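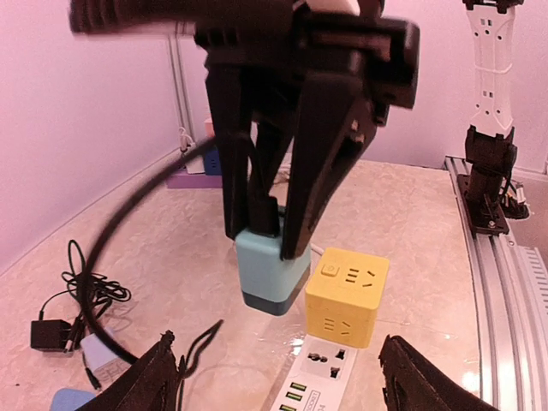 Ticket: Desk power keeps dropping, Flurkeck office
Site: Flurkeck, second floor, marble-top table
Status: Open, returned by requester
Category: Power / charging

Reported problem
Phones and the small desk lamp lose power several times a day. The charging light on the phones goes off, comes back after a minute, then goes off again. We were told in March that this was "a cable issue" and the ticket was closed. It was not fixed. I have reopened it.

Log

Entry 1, 9:10 a.m.
Help desk at Rellbridge says to unplug everything and plug it back in. Did that. Lamp dropped out 41 minutes later. I was told the same thing the first time and I don't see why it would work better now.

Entry 2, 10:25 a.m.
Started sorting what is on the table. There is a white power strip with green USB ports, a yellow cube socket, a light blue cube adapter on a white cord, a pale plug adapter, and a tangle of black cables with a small black power adapter on it. The setup sheet from Ackroyd says "one strip, one charger per person." I would like to know who wrote that and whether they have seen the table.

Entry 3, 11:40 a.m.
Took the blue cube out of the chain and left the lamp on the strip by itself. No dropout before lunch. Rellbridge wants to call that solved. One quiet morning doesn't convince me.
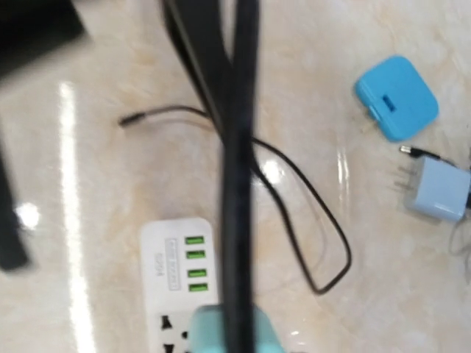 The strip is the part I trust least. A phone on USB charges fine alone and starts cutting out once a second one goes in beside it. Rellbridge says the ports share a limit and this is normal. Maybe so, but the lamp isn't on USB and it cuts out too.

Entry 4, 2:15 p.m.
Swapped the wall outlet. Same result after 10 minutes with everything connected. So much for the outlet theory, which was in the March notes as the "confirmed cause."

Entry 5, 3:30 p.m.
Porix offered a replacement strip for 198 dollars. I turned it down. I'm not paying that before somebody tests the one we have.

Entry 6, 4:05 p.m.
Black cables partly untangled. Two have no label at either end and I can't match them to anything we use. Set aside, please don't put them back. 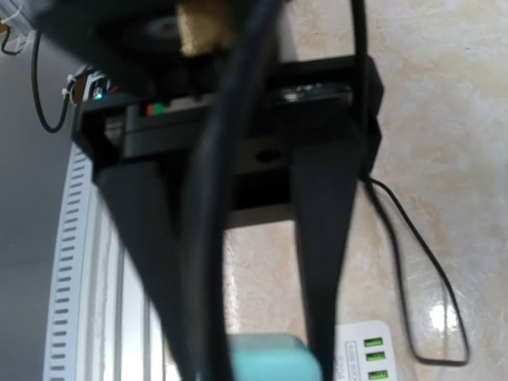

Can we keep using the yellow cube on the strip while this is open?
Leave it off for now. Plug the lamp straight into the wall and charge one phone at a time until the strip has been tested.

Next step: Rellbridge to send a tester and a spare strip on loan. Ticket stays open until the lamp has run a full working day on the strip.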